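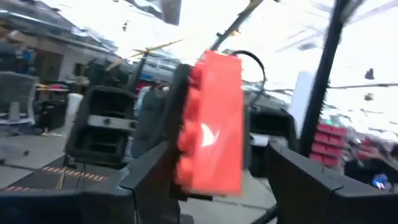 A red brick held upright, all four studs showing.

Big Bricks Are Back, and the Bins Need You

If you came by the Erdale play library any afternoon in March, you will have noticed that the big brick table is open again, and if you came with a child under the age of six you probably didn't get home until supper. We are so pleased to have it back! The bricks spent most of the winter in boxes while the floor in the back room at Hoshino Hall was being seen to, and I had quite forgotten how cheerful those colors look when they all come out at once.

For anyone new to us (and there have been plenty of new faces, which is lovely), the big bricks are the oversized plastic ones with the chunky round studs, nice and easy for small hands to hold on to. We bought our first lot secondhand from a family over in Skamow who had three boys and, I gather, very little carpet left to walk on. That was 200 bricks. Since then people have kept leaving more on the step, and when Misaki Kamata sorted through everything last month she got to 285 before she stopped for tea. She also turned up 17 pieces that belong to some other toy entirely, so if you are missing part of a farm set at home, do please ask at the desk.

Now, about tidying. We used to tip everything into one enormous crate at closing time, and it took forever the next day to find anything at the bottom of it. Misaki suggested smaller bins that sit right up on the table where the children can see over the side, and I have to say I was doubtful, mostly on account of the space they would take up. I was wrong. The little ones love dropping bricks in, and a few of them will happily go on doing it long after the grown-ups have put their coats on.

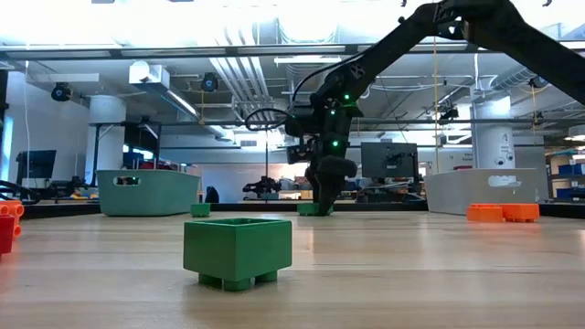 The only rule, if you can call it that, is that we try to bring the colors together before anything goes in a bin. Greens with greens, oranges with oranges, and so on around the table. It doesn't have to be perfect, and if a tower is still standing at the end of the session and somebody is very proud of it, leave it be and we will work around it. Do have a quick look inside the larger bricks, though. They are hollow, and we have found raisins, a mitten and one very nice earring in there this year. The earring is in the desk drawer.

The bricks are washed every other week in warm soapy water and left on towels overnight. It is an easy job and rather a pleasant one with the radio on, and we could use another pair of hands for it. We start at 4:30, and there is always cake.

Families who would like to borrow bricks for a birthday party can take home a Nitell bag, as we call them (after the shop that gave us the bags), for up to 3 days. Please write your name in the green book when you take one out, and tell us if anything goes missing. We won't be cross. It has usually gone under somebody's couch, and it comes back to us by summer.

Puzzles and the train set are staying in the front room for now. More on those next time, once I have found the bridge.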